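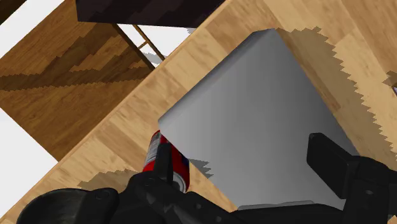 Viltness Grip Check is a software package for companies that must show their gripper cell follows good practice before it goes to the shop floor. It runs your pick and place program in a simulated room and compares every grasp with a written rule set. The test objects are everyday things, for example a red can with white markings, held by a black finger close around the lower part of its side, with a large gray box right next to it. Such a tight place is where most of the rules about clearance and closing speed become important, so we recommend to begin with it and not with an open floor.

What the package checks

The rule set has 198 checks, sorted in 6 groups: reach, clearance, grip force, closing speed, release, and stop behavior. Each check has a number, a short text in plain words and a limit value. The limit values can be changed by the person responsible for safety in your company, but every change is written in the log together with the old value. It is not possible to delete a check. You can mark it as "not applicable", and then the program asks for a written reason of at least one full sentence.

How a test is done

You load the arm model, the gripper model and your program. Then you choose a room from the library or build your own. One full test is 800 grasps with small changes in object position, light and friction. If a grasp breaks a rule, the run does not stop - the event is saved with the joint positions and the number of the check, and the next grasp begins. The report is ready at the end as a PDF and as a table.

Please note about shadows: the room library uses simple shadow maps, and shadows on the floor can have edges like stairs. This has no influence on contact and force checks. If your program uses a camera to find the object, please set shadow quality to High before the test, otherwise the result for the vision part should not be used in your documents.

What the report is not

A passed report does not replace the risk assessment of the real cell. The measurement of force on the real gripper must still be done, with the real fingers and the real covers. We ask customers to keep the simulation report and the measurement report in the same folder, with the same version number of the program. When the program changes, both are done again.

Version and support

The current rule set is from September. Customers with a service contract receive the new one without payment. Older reports stay valid for the program version that is printed on the first page.

The rule texts are edited by Vsevolod Didenko at our Nollberg office. If you find a sentence which can be understood in two ways, please write to him with the check number.

Delivery contents

License for one workstation
Room library with 70 rooms
Rule set, printed and as a file
Log template for changed limits
Half day of training, online or in Nollberg

Not included: arm models from the manufacturer, Polishchuk force sensor adapter, Grasosholm report archive. These can be ordered separately with the same form.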